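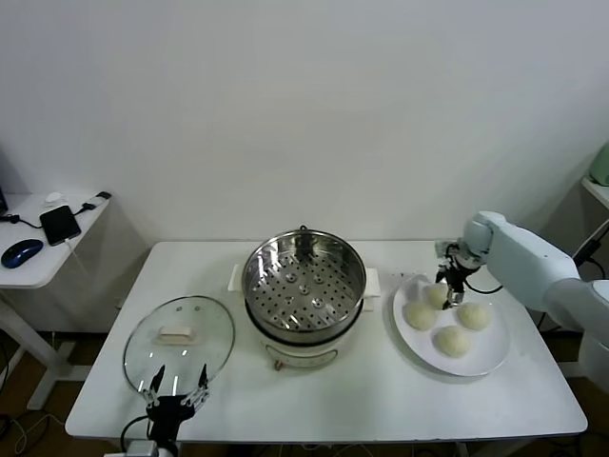
Lid off, buns waiting, left arm looking after the lid.

20/01/2020

I have spent most of the winter writing software that puts buns in a steamer. My family think I work in robotics and picture something with lasers.

The project is called Bulbridge, after the village where the first version fell over. It has two arms, two grippers and one planner, and since December the planner has been mine. I inherited it with a README that said "see wiki" and a wiki that said "see README".

The task sounds easy when you say it out loud. Pick a bun off the plate, carry it over the rim of the steamer, put it down on the perforated plate, go back for another. When the buns are in, the lid goes on. A small child could do it, and would probably do it with more regard for the buns.

The first trouble is the steamer itself. It is polished steel inside, and depth cameras loathe polished steel. The raw point cloud shows a pot with a second, haunted pot hanging somewhere beneath it, and our old collision checker believed in both. It would plan a lovely smooth path to the basket, notice the ghost, and refuse to move. I spent a week tuning the noise filter before admitting the filter was never going to win. Now we fit a plain cylinder to the rim, throw away every point inside it, and trust the model for the floor. It's cheating, and it works on nearly every pot we've tried. The domes on the perforated plate are typed in by hand as a height map, which I will fix properly one day, along with everything else marked TODO.

Then there's the glass lid. As far as the depth image is concerned, a glass lid lying on a white table is mostly a rumour. You get the metal rim on a good day, the handle on most days, and a scattering of bright speckle that the segmenter used to label "bun". The left arm once made a very confident attempt to pick up a reflection. We now find the handle first and hang the rest of the lid off it, with the size known in advance. The left gripper parks open above the glass while the right one works, so that it isn't in the way of anything except the head camera. I have a ticket open about that.

White buns on a white plate on a white table went about as well as you'd expect. Whoever picks the crockery for Hamport demos has never had to threshold an image.

The part I'm rather pleased with is the grasp ordering. The old code took whichever bun scored best, and the best score often belonged to one with neighbours, so the fingers came down and nudged the next bun along. Every nudge made the stored poses wrong, and the planner carried on regardless with its eyes shut. The new version charges a penalty for each neighbour inside the finger sweep and looks again after every pick. Looking again costs time, but I'd sooner be slow than squash something.

Planning takes 30 milliseconds for a single arm and considerably longer for both, because each has to be told where the other one will be. I ran 1000 simulated picks overnight and got 19 failures. Of those, 16 were the same failure: wrist too low coming over the rim. A clearance setting was in centimetres in one file and metres in the other. I wrote both files.

Next job is the release. The gripper opens at one speed, and soft dough likes to hang on to a finger and come along for the ride home. I've been borrowing a slow-open routine from Mancuso, our older codebase, which was written for folding napkins and assumes that everything in the world is a napkin. It may need some persuading.

After that, the move to the Nullham lab, where I'm told the tables are black. I've already asked what colour the buns are.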